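4.2 Print Runs and the Reading Event

The small presses in our study treat the public reading as part of the cost of making a book. Brellow, the largest of them, prints 300 copies of each poetry pamphlet and sets aside a share of every run for sale at readings. Zuvier prints to order and holds no stock, so its poets bring their own copies to the door. Both presses report that most sales at a reading take place in the interval, before the second poet has read.

Length of program was the point on which practice differed most. Brellow allows each poet 8 minutes and holds to it. Zuvier sets no limit, and its October reading ran past the closing time of the host shop. Audience members interviewed afterward were more likely to recall single poems from the shorter sets, although they spoke more warmly of the longer ones.

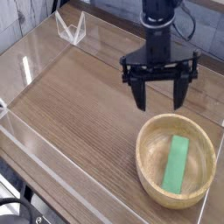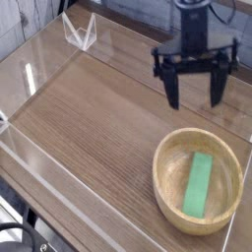

Figure 2. Tabletop with a black two-finger gripper, fingers apart (two views).

Abilio Echevarría objected, when an early draft of this section was circulated, that recall was a poor measure of a reading. A listener may lose every line by the next morning, he wrote, and still buy the pamphlet because of the way one poem was introduced. Spoken introductions should in his view have been coded separately from the poems, as they often take up half of a set.

We accept part of this objection. Introductions were timed at the Brellow readings but not at those held by Zuvier, and a fair comparison cannot be made from the present notes. Where timings exist, poets reading from a first pamphlet spent longer on introductions than poets with earlier books. Two of the first-time poets said that they had written their introductions out in full and practiced them with the poems. The treatment of these scripted remarks in the transcripts is taken up in Section 4.3.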